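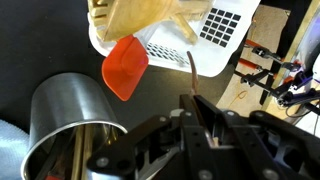

From: Delia Sima
To: habits list
Subject: Re: Missed days and the restart rule

On Wednesday, P. Masetti wrote:
> I have been logging a morning routine for nine weeks. The log is
> clean until week six, when I missed two days running. Since then
> the gaps have got longer. Should I reset the count to zero, or
> carry on from where I was? The Farkerby notes say reset, but I
> find that starting from zero makes me less likely to start.

Carry on. The reset advice in the Farkerby notes dates from when the template only had a single running total, and a gap could not be recorded in it. The current template has a column for gaps, so there is no technical need to throw the earlier entries away.

I would keep two figures. The first is the total number of days done, and it never goes down. The second is the length of the current gap in days. When you do the routine, add one to the first and set the second to zero. I stopped recording streaks in January and have not missed them. My own total stands at 968, across several routines, and it includes some very poor months. 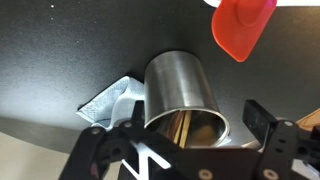
The second figure is the one to watch. In my log a gap of one day has almost no effect on the week after it. A gap of three days or more usually means something in the routine no longer fits: the hour, the length, or whatever comes directly before it. Look at that before you look at motivation. You say week six, so check whether your working hours or bedtime moved in week five.

It would also help to know how long the routine is. If it takes more than around 20 minutes, write a short version and count it as a full day. Mine is five minutes and consists of the first item only. Hodoroagă argued on this list that short versions drift into being the normal version. That has happened to me once, with evening reading, and I dealt with it by marking short days with an S and reviewing them at the end of the month – a crude method, but it shows the drift early enough.

On the app question from your other message: Noltik will hold both figures, but you have to turn off the streak display in settings first. A paper sheet does the same job. 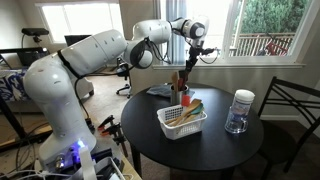 Suggested changes to your log

1. Restore the entries from before week six, if you have already removed them.
2. Add the gap column and fill it in backwards as far as you can remember.
3. Mark short days with an S from now on. Leave the old ones alone.
4. Post the sheet here when you have another month of entries, gaps included.

Delia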